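Filed under: Around the House > Cleanup > Gadgets

Can a robot pick up the blocks yet?

Readers ask whether they should wait for a machine to do the toy pickup. I wouldn't. Small parts spread over a flat top are still slow work for an arm, even in a computer simulation with nothing else in the way.
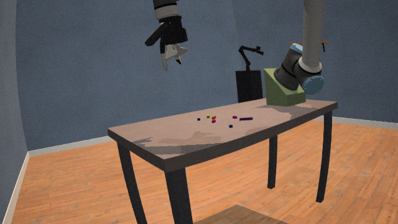 Simulated table pickup, small colored pieces.

A kid's floor is harder. Until a machine can handle it, do it this way:

Clear the big toys first. Push small blocks into one pile with a dustpan brush. Scoop, don't pinch.

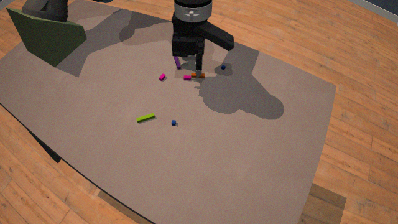
Blocks that sit close together are hard for two fingers, yours or a machine's. Spread them a little if you have to lift them one at a time.

Give long bars their own bin. They jam the lids on shallow ones.
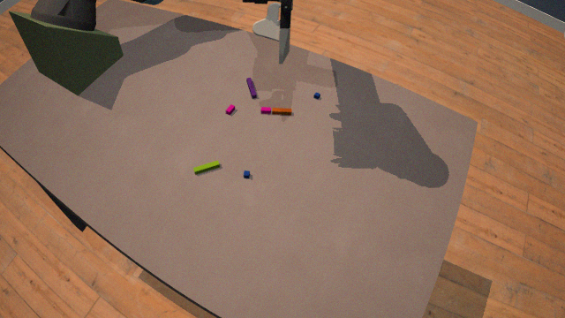

Marichka Melnychuk timed her playroom in May: 685 pieces, 21 minutes by hand, with a snow shovel for the last of it. I'd take the shovel over an arm for now. Folding laundry is further off still.

Contact Nest Cadwaladr | © 2023 Bestito Home Tips | Back to top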